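Against the bare white table

Posted July 19, 2019

Quick one, I have a train to catch and this has been bugging me for weeks. Everybody wants a big white table now. White top, nothing on it, wipe it down, done. I work at one, I've packed and sorted at them for years, and I think we've got it wrong. Bear with me.

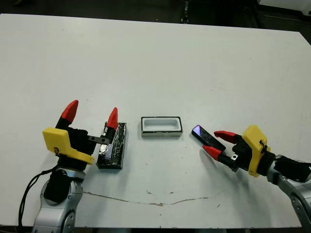
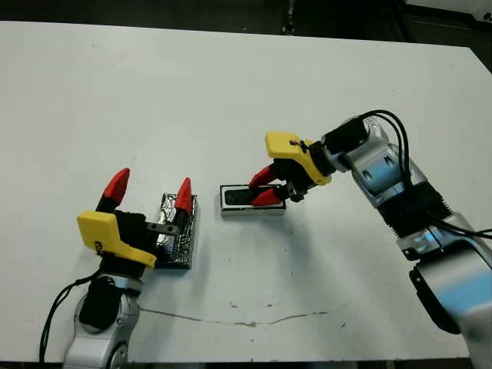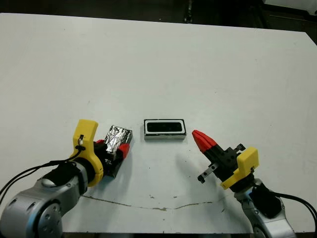
A worktable should help you put things down. Sounds dumb, but that's the whole job. You pick something up, you do something to it, you set it down where the next hand will find it. A plain white top gives you no help at all with the middle part of that sentence, it's just acres of nowhere. Take the block wrapped in crinkled foil. On all that white you can see it fine, I'll give the white people that much, the foil catches the light and your eye goes right to it. But seeing it is only half. Where does it live? Left side, okay, and left side according to who? No line, no mat, no edge to push it up against. The shallow white tray with the thin black rim in the first one is more use than the rest of the tabletop put together. It has an inside and an outside. You look at it and know where a thing would go.

And the black rim matters. Take it away and you have a white tray on a white table and you're feeling for the edge with your knuckles. I've done that. Bought a set of plain white trays in October, very proud of myself, and by the end of the month there was red tape around every one of them.

Hannelore Bauerfeind had the bench before me and hers was brown linoleum, stained, ugly, with pencil marks all over. Squares mostly. One said SCISSORS. One said NOT HERE, which I never got to the bottom of. When she left they ripped the lot out and put in a white top and told me it was an upgrade, and I lost the scissors the same afternoon. Then again the next day.

The argument for white is always cleanliness. Fine. White shows dirt, so you clean it, so it's clean. Except what it really shows is wear. Look at the last one again, the scuffs, the little dark specks, and that thin brownish line wandering across near the bottom like a crack. You can scrub at marks like that til your arm falls off. On brown lino a scuff is just tuesday's scuff, you don't even see it. On white every mark looks like a mistake you made. So people get nervous. They stop using the table properly, they put a cloth over it, and now you have a white table you can't see and a cloth that slides.

Malte Kuhlmann says I'm being sentimental, and that I should try the gray one from Lorkari if I hate white so much. I did try it. Same problem in gray. It's not the color so much as the blankness, the idea that a surface should be ready for anything. Ready for anything means set up for nothing. My grandmother's kitchen table was made in 1945 from whatever wood there was and it had a dip at one end where the dough went. No one ever asked where the dough went.

Also, wrapping. Different complaint, same root. If you wrap a block in foil you've made it shiny and you've made it a shape you can grab, okay, but you've hidden what it is. Foil with black showing at the base, could be anything. I'm not against foil! I wrap half my own stuff in it. But then it needs a place even more, since the place is the only label it's got. Foil parcel in the tray means one thing, foil parcel out on the table means another. At my bench in the tray means checked. Out of the tray means leave it alone til I get back. Uwe Fröhlich ignores this and we have had words.

So what do I want. Not much. A rim. A raised edge along the back so things don't travel. Tape, if you can't have an edge, any color but white. One tray that stays put and doesn't get tidied into a drawer by whoever closes up. And permission to write on the table, in pencil, where things go. People act like you asked to carve your initials in the piano.

I asked Orozco what they'd charge for a top with a few shallow recesses cut in. 3000, for one table. Pencil costs nothing. You can guess which way I went, and there is now a square to the left of my tray with SCISSORS in it, and they've been there all week.

Comments are open til I get home, be nice about the lino.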